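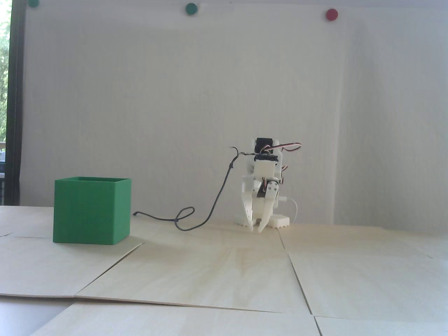

Do small tabletop robot arms need safety rules of their own?

Small arms do need a few rules, mostly about cables, power and where you put your fingers, and from January there will be a short written set for anyone using the Prantl workshops.

Posted Dec 26, 2020

I spent a good part of my Christmas break reading a safety code, and I enjoyed it far more than I should have. It's called the Vikus code, it covers the little arms that people print and build at home or in shared workshops, and it fits on both sides of one sheet of paper. There are 20 rules. I've read instructions for a kettle that went on longer!

The code was put together by Soudabeh Zamani, who runs the evening robot sessions at Prantl's Fukine workshop, with help from Severin Bachmann, an electrician who has been teaching there for years. They began it in the spring, sent drafts round the members over the summer and signed off the last version in December. It takes effect when the workshop opens again after the holiday. Members will be asked to sign a copy before they switch anything on, and visitors will get a shorter talk at the door.

"People think that if a thing is small it can look after itself," Soudabeh told me on the phone. "A hobby arm won't break your wrist. It can still pinch you, pull a jar off the table or cook one of its own motors while you're off making tea."

I was a bit put out by the tea remark as I've done exactly that.

What the rules say

Most of it is common sense once you see it written down. The arm has to be fixed or weighted so that it can't tip when it reaches out. You have to know where the power switch is and be able to get to it without leaning over the moving parts. Nobody reaches between the fingers while the servos have power, even if the gripper looks as if it has stopped. Long hair goes up and lanyards come off.

There's a rule about clear space too, and this was the one that caused the arguments. The first draft asked for 20 cm beyond the furthest point the arm can reach, on every side. Several members said they'd never fit that on a shared bench, and I had some sympathy with them (my own table is mostly soldering iron). The final wording keeps the distance on the side where people stand and lets you go closer at the back, as long as there's a wall or a screen there and nothing on it that can be knocked down.

Then come the cables, which get more lines than anything else. Servo wires should have enough slack to follow the arm through its whole movement, but they mustn't be able to drop between the fingers or catch in the joints. A lead that runs across the table has to be taped or clipped down before the arm moves under its own program. Have a look at the long dark cable lying on the table in the photos and you'll see the sort of thing that rule has in mind. My own leads are a great deal worse, so I'm saying nothing.

Severin told me he would have made the cable section longer if he'd been allowed. "Every fault I get called over for is a wire," he said. "It's been pulled, or bent too often in the same place, or somebody has plugged it in the wrong way round. I've seen very few bad motors."

I also liked the rule on what you let the arm pick up. For a first run it has to be something soft or light, with nothing sharp, hot or full of liquid, and there must be a proper place to put it down, such as an open box with enough room around it. You run the movement slowly with nothing in the gripper first. After that you can try it with the object, still slowly, with one hand near the switch.

And there's a log! I groaned at this, then I saw the page. You write the date, who was using the arm, anything you changed and anything that went wrong. It takes a minute at most. Soudabeh says the trial group filled in 200 entries over the autumn, and going back through them is how they found that one batch of brackets kept cracking at the same screw hole.
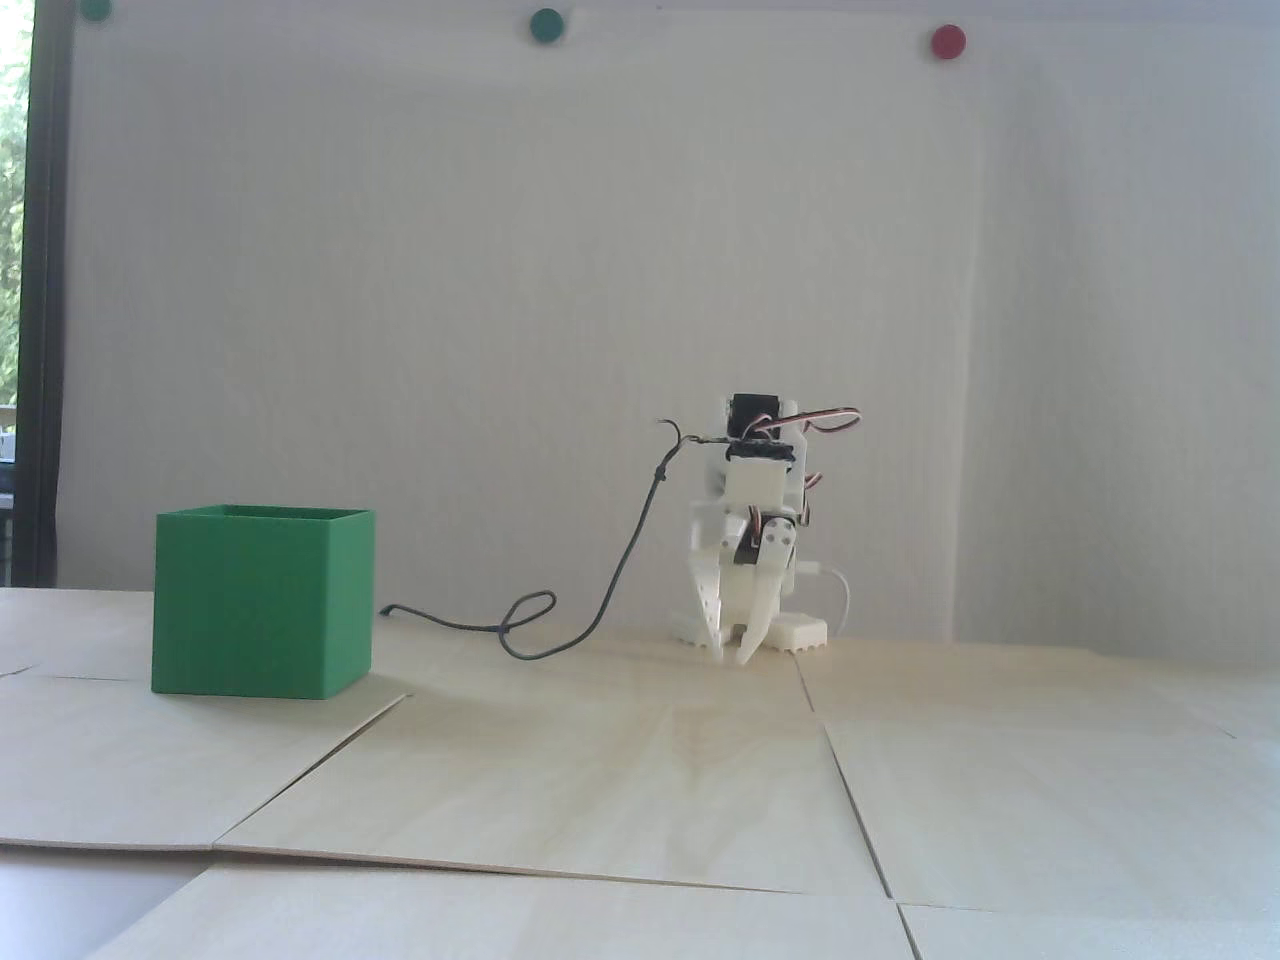 Who has to follow it

The code only binds people working in Prantl's own rooms. If you build arms in your kitchen you can take it or leave it, though the sheet will be free to copy and I'd say it's worth pinning up. The workshop has 32 members signed up for the robot evenings, and all of them will need to have read it by the first session back.

It isn't a legal standard and it doesn't pretend to be one. The sheet says near the top that it doesn't cover factory machines, anything that runs from the mains without a proper supply unit, or any arm strong enough to trap a hand. For those you need the real rules and someone trained to apply them. I was glad to see that put so plainly - a single page can make people feel safer than they are.

There is one part I'm less sure about. The code says that an arm running on its own must have somebody in the same room, watching. Fair enough for a first test, but some members like to leave a movement repeating for a whole evening to see what wears out, and sitting beside it all that time is a lot to ask. Soudabeh says they did talk about allowing it inside a closed cover and couldn't agree on what sort of cover would do. So it stays out for now, and they'll look at it again at Easter.

Where to get a copy

Printed sheets will be on the desk at the Fukine workshop in the new year, and Severin is hoping to have a stack of them to hand out at the Fondex fair if it goes ahead in the summer. You can also ask for one by post if you send a stamped envelope, which I thought was rather sweet.

Comments are welcome from people outside the workshop too. Soudabeh particularly wants to hear from anyone who teaches children with these arms, as the age question has been left open: at the moment the sheet says under-twelves need an adult beside them and leaves it at that. Put your notes in writing, please, and mention the number of the rule you mean. She has had quite a few that just said "the cable one".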